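4.2 Surface Items and Drawer Assignment

The second part of the study concerned small household items left on top of storage furniture and the drawer to which each was judged to belong. Figure 3 gives one layout.
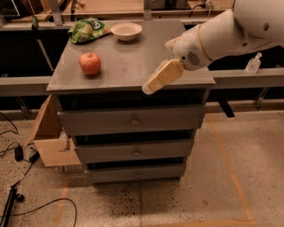
Figure 3. Chest of drawers with an apple, a snack bag and a bowl on its top surface; a pale yellow, sponge-like item is held above the right front edge.

4.2.1 Furniture

The chest has three drawers stacked vertically, each with a small metal pull at the center of its face. The top extends slightly past the body on the sides, and there is an open space between it and the uppermost drawer. This space matters for the coding scheme, as several participants in the Findstead pilot treated it as a shelf and assigned flat items to it. In the present study it was listed as a separate location and was not merged with the top drawer.

The gray finish was kept for all layouts. Rondonuwu and Harahap had found in earlier work that a patterned top slowed the naming of small items, and we saw no benefit in adding that variable here.

4.2.2 Items

Items were drawn from a pool of 200 and sorted into food, tableware, cleaning supplies and packaging. The categories overlap in practice. A crumpled snack bag may be read as food or as waste, depending on whether the participant believes anything is left inside it. We did not resolve this in the instructions. Participants assigned the bag as they saw fit and marked their confidence on a separate line.

Fruit was the least stable category. An apple was assigned to a bowl, to a drawer, or to no location at all (left on the surface), and the choice depended on what else was present. When an empty bowl stood on the same surface, most participants placed the apple in it and then treated the two as a single item. These responses were coded as grouped — the bowl keeps its own entry, and the fruit is recorded as its contents.

Sponges and similar items were assigned with little variation. Participants kept them apart from food and tended to choose the bottom drawer. Two participants objected to storing a sponge in a closed drawer under any condition, and their responses were retained as refusals.

4.2.3 Coding

Each layout was coded independently by McKinnon and Rahman using the Jugah location sheet. Disagreements were passed to Pattinasarany, who had not seen the first codes. Most concerned the boundary between storing and discarding. The sheet was revised in April to allow both answers for packaging, and the earlier layouts were coded again under the revised version. Drawer order was recorded from top to bottom throughout.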